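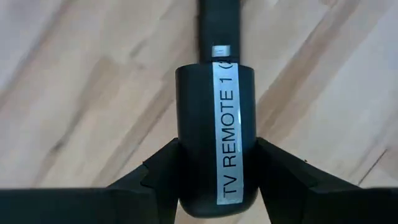 The telly remote, one evening this week.

May 11, 2019
Posted by inkypaws

Up at six, which is not like me, because the prints for Prumham had to be wrapped before the van came and I hadn't wrapped a single one. I'd told myself I would do it last night and then I sat down with a cup of tea and watched two programmes in a row about people buying houses in Portugal. So there I was in my dressing gown with a roll of glassine and no scissors (they were in the bathroom, don't ask) trying to remember which of the heron prints had the smudge.

Found the smudge. It's on the one I'd already signed, of course. I've put it aside for my mum, who likes a smudge.

The van came at nine and took the lot. Prumham is only 13 miles away and I could have driven them over, but the frames don't fit in my car unless I take out the back seat, and last time I took out the back seat it never went back in quite right. It rattles over the cattle grid. Anyway, off they went, and I stood on the step feeling like I'd sent the children to boarding school.

Then the post, and a letter from the Nasberg people about the calendar. I've been going on about this calendar since October so I'd better write down what they said while it's in front of me. They want to use the harbour linocut for the cover and four more inside, and they're offering £1,035 for the lot. I had to go and walk round the garden. I have never been paid that for anything I've made, and most of the harbour one was done at the kitchen table with the radio on.

BUT. I read it again with my glasses on and there's a paragraph near the bottom saying they would own the pictures afterwards. Own them outright, for ever, in anything. Cards, mugs, curtains, whatever they fancy. I wouldn't be able to print another harbour myself without asking. I've still got most of that edition to pull! It was meant to be 96 and I've barely started on the second colour.

So I rang the printmakers' helpline, which I pay a subscription for every year and have never once used, and got a very patient woman who asked me to read the paragraph out slowly. She said it's called an assignment, and what I want is a licence, where they get to use the pictures for the calendar for that one year and everything else stays with me. She said I should write back nicely and ask for that, and say which year, and which countries, and that it covers the calendar only. She also said plenty of firms send out the greedy version first because so many people just sign it. I nearly had, out there by the compost.

Wrote the email. Wrote it again without the exclamation marks. Took out "I hope this isn't a nuisance" and put it back in, then took it out. Sent it at twenty to one and then refreshed my inbox all through lunch as if anybody answers that fast. Cheese on toast, a bit burnt.

I feel a bit sick about it, to be truthful. What if they say fine, we'll have somebody else's harbour? Pestthorpe is full of people who can draw a harbour. The money would do the roof of the shed, and the shed is where the press lives, and the bucket under the leak is getting to be a permanent fixture. On the other hand, that block took me the whole of a winter, and I'd be cross every time I walked past it on a tea towel in the garden centre. I know I would. I was cross for a year when the church fete put my poster up sideways.

Afternoon in the shed. The new ink turned up, the Reddy one everybody at class keeps raving about, and I cleaned down the slab and had a go with it on offcuts. Lovely colour, a proper deep brick, but so stiff! I had to work it with the knife for ages before the roller would pick it up. First few came out salty, all little white specks where it hadn't covered. I tried damping the paper and that was much better, and then I damped it too much and the next one stuck to the block and tore. I think it wants a thinner roll and more patience. I pinned the best one over the sink to look at tomorrow, when I'll probably hate it.

Didn't touch the heron block. I keep thinking I should cut another bit out of the reeds on the left, and then I think leave it alone, you always go one cut too far.

Need to remember: labels for Prumham by the end of the month, titles and prices both. I've put the little wren ones at £15 unframed and I'm not going to fiddle with it again. Someone at class said I was daft to go that low, and someone else said I'd never shift them at that. So it stays.

Also the ink has got under my nails and on the fridge door, and there's a thumbprint on the electricity bill that looks like evidence.

Soup for tea. No answer from Nasberg. Bed with the library book, which is overdue.

Comments

gouache_and_about wrote:
Please don't sign it! I gave away a set of seaside drawings that way years back and I still see them on biscuit tins. Well done for ringing up.

mudlark wrote:
A drop of linseed in the Reddy helps, but only a drop. And leave it out on the slab for a bit first. Is the harbour one going to be at Prumham?

inkypaws wrote:
No, just herons and wrens this time, the harbour isn't dry enough to travel. Will try the linseed, thank you!

teapotlil wrote:
What did they say???

Contact me | © inkypaws, please ask before borrowing any pictures | Back to top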